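Home Automation Workshop, Handout 4
Building the Arm: Reach, Grip and the Kitchen Model

Welcome back, everyone, and thank you for lugging all those boxes up the stairs last session! By now each bench should have its Flerotau base bolted down and the shoulder turning freely. If yours still squeaks, bring it to me before you add the elbow, please, as it gets much harder to reach once the cable is in.

Tonight we stay at the screens for a while. Open the kitchen model in Sovus and load the white arm, then try bringing the gripper over the bottles by moving one joint at a time. Go slowly, and save a pose whenever you like where you've landed (I always forget, and then I'm sorry).

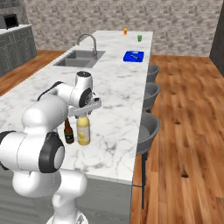
Pathak

With the fingers just above the two bottles, the slim brown one is a good deal harder to get at than the pale yellow one, and I'd like you to start with the yellow. Lower the wrist straight down, close the fingers, and write the joint angles in your notebook. Then do the brown bottle, coming at it from a different side if the elbow gets in your way. The cups at the far end can wait until next time.

For your own build, keep the lift to 2 pounds until we've tested the shoulder bolts. There are almost 28 spare screws in the Idham tin by the drill press, so help yourselves.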